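# Chapter 12: What a Forecast Promises

A town wakes up to bare pavement. The night before, the television said six inches. Schools are closed, the plows are parked with full loads of salt, and by breakfast people are already saying the forecasters got it wrong again.

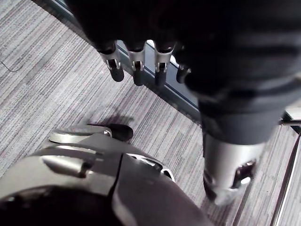

Did they? The answer depends on what the forecast said, and most people in that town could not tell you. They remember a number. They probably do not remember that it came with a range, or that the range ran from a dusting to nearly a foot, or that the map on the screen showed the heavy snow ending a short drive to the north. Whether the forecast failed is a question we can only ask after we have written down the forecast.

This chapter is about doing that writing down. Earlier chapters dealt with how storms form and how the air is measured. From here on we are concerned with claims: who makes them, how firm they are, and how they hold up against the weather that arrives. You should come to it with some doubt, and the doubt should cover the complaints as well as the forecasts.

## 12.1 The storm at Tveit

Consider the town of Tveit, which sits in a valley 626 feet above sea level, with a ridge on its western side. One March, two private forecast services covered the same storm. Lundeo told its customers to expect "significant snow, with difficult travel likely." Nosine gave a 70 percent chance of four inches or more at the town hall by midnight.

Two inches fell. Lundeo later described its forecast as a success, pointing out that several roads over the ridge had been slick. Nosine was mocked in the local paper.

Look again at the two statements. "Significant" has no edge to it. Would two inches count? Would one? Lundeo did not say, so no amount of snow could have shown it to be wrong, and a forecast that cannot be wrong has told its readers very little. Nosine, by contrast, said something that can be checked. It also said, to anyone who did the subtraction, that there was a 30 percent chance of less than four inches. Less than four inches is what Tveit got.

That does not prove Nosine is any good. A single storm cannot do that. If we want to know whether its 70 percent means anything, we need a pile of occasions on which it said 70 percent, and we need to see whether the event followed on seven out of ten of them. Forecasters call this property **calibration**, and section 12.3 shows how to test for it.

## 12.2 Where the snow is measured

There is a second problem, and it gets less attention than it should. We said that two inches fell at Tveit. Fell where?

The official reading came from a board behind the town hall. Tyra Nyberg, who kept weather records at her farm on the ridge, wrote down a good deal more for the same night. Her farm belongs to the same township and appeared under the same color on the forecast map. Both readings may be perfectly sound. Snow depth changes with height, with wind, with the kind of ground it lands on, and with how often the board is cleared. Snow left on a board settles under its own weight, so a person who measures once in the morning will usually report less than a person who measures and clears through the night.

Any score given to a forecast is therefore a score against a particular reading, taken in a particular way. When a company advertises its accuracy, ask which readings it used. The Fesa archive, which supplies the exercises at the end of this chapter, holds 3972 station reports, and you will find that a forecast can be made to look better or worse simply by choosing among them.

## Before you read on

Pick a forecast for your own area for tomorrow. Copy it out word for word, including the time it was issued. Then write one sentence stating what would have to happen for you to call it wrong. If you cannot write that sentence, note which word or missing number got in your way, and keep the note. You will need it in section 12.4, where we take up the language of advisories and warnings.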